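Stonard opens its April season with the rotary telephone, and would like to hear from anyone who ever had one in the hall

STONARD, April. For a good many families the telephone was a piece of furniture before it was anything else. It had its own little table, its own chair if you were lucky, and a cord that reached as far as the kitchen door if you pulled. This spring Stonard, the home and household collection on Drorgate, is giving the dial telephone its first proper outing in a program called Hold the Line, and everyone who remembers waiting for the zero to come all the way back around is warmly invited to come and tell us so.

At the heart of the program is a cream-colored desk telephone of the old style, with the handset laid across the top and the rotary dial at the front. 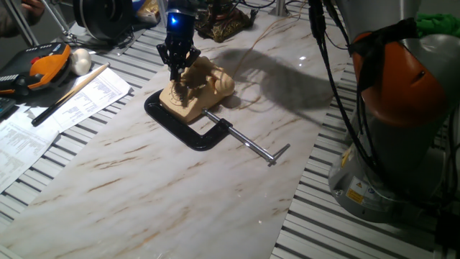
The rotary telephone on white marble, with its cord trailing behind.

The telephone came to Stonard from the Živković family, who also passed along a shoebox of address books, a shopping list or two, and a very firm letter about an unpaid bill. We have kept all of it, and the letter will be on the wall.

"People come in and their finger goes straight to the air and starts turning," said Hazem Shehata, who looks after the household collection. "They remember their grandmother's number before they remember their own. I grew up in an apartment where four of us shared one phone and my aunt had it most evenings, so I have a lot of sympathy for anyone who wants to stand and look at this one for a while."

Visitors will find 40 household objects set out alongside the telephone, among them radios, kitchen scales, a mangle and a doorbell that still sounds, as well as a listening corner where 300 short memories recorded by local residents can be heard. The recordings were made over the winter with help from Brikar, the neighborhood sound workshop, and they run from a marriage proposal to a long argument over a casserole dish.

For younger visitors who have never dialed a number, there is plenty to take in on the face of the telephone alone. The black numerals run in an arc around a clear plastic finger wheel, and the plastic of the housing has taken on the slight yellow that so many readers will know from an older relative's sideboard.

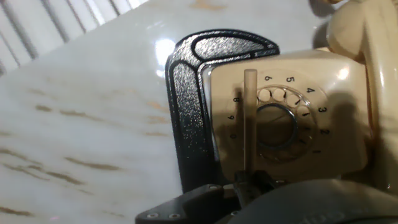
Visiting and taking part

Hold the Line opens in April and admission is free. Doors open at 10 a.m., and the listening corner closes half an hour before the rest of the building. A 2000-word guide to the objects, written by Hazem Shehata, is available at the front desk in regular and large print. Anyone with a telephone memory of their own is welcome to ask there about adding it to the collection.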